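Stop buying the clever gripper first

I've spent most of this winter swapping grippers on and off a pair of small arms, and I've come out of it with an opinion that will annoy anyone who sells hands for a living. The gripper matters far less than the people choosing it think it does, and the boring stuff around it (cables, mounting, the controller you swore at in April and never replaced) matters a great deal more.

Let me back up. We had two candidates on the bench, the Plasia and the Brutico. The Plasia costs 1181 and the Brutico costs 1338, so there's not much in it, and on paper the Brutico wins everything. More force, wider opening, nicer software. I wanted it to win! I'd more or less decided before the parcel arrived, and I'd already written half the email asking for a second one.

Then we gave each of them 40 goes at the same dull jobs. Pick up a carton by one end, hold it still, let the other arm come in and take the far end. The Brutico was better, yes, but by so little that I'd have struggled to tell you which one was fitted if you'd covered up the label. What decided a good run from a bad one was nearly always something else - a cable pulling at the wrist, or the second arm turning up a touch too high and having to think about it. 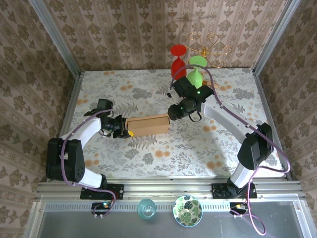 Cardboard is a lovely test for this, by the way, and I wish more people used it. It bends a bit, it slips a bit, and a long carton held at one end tells on you straight away if your wrist is off. Metal test blocks are what you use when you want a nice number for the brochure. I also like a busy tablecloth and patterned walls, which some of my friends in the trade find hilarious, but if your cameras only cope with a plain grey bench then you've learnt very little about your cameras.

And please, do your trials with two arms if two arms is what you're going to run. I read a long comparison from the Dernevberg workshop (very thorough, 1000 picks per gripper, I couldn't do it) and every single pick was one arm on its own. Fine as far as it goes. But a big chunky hand that's perfectly happy alone becomes a real nuisance when it has to share a box with its twin, and no table of grip forces will warn you.

The one bit of kit I'd happily argue for is the controller. We moved from our old one to a Zwane halfway through, same arms, same hands, and the handovers got smoother that afternoon. I'd have paid the Brutico money for that alone and kept the cheaper fingers.

So that's what we've done. The Plasias are staying on, the Brutico is back in its box, and I'm spending the difference on better cable clips.

8 March 2018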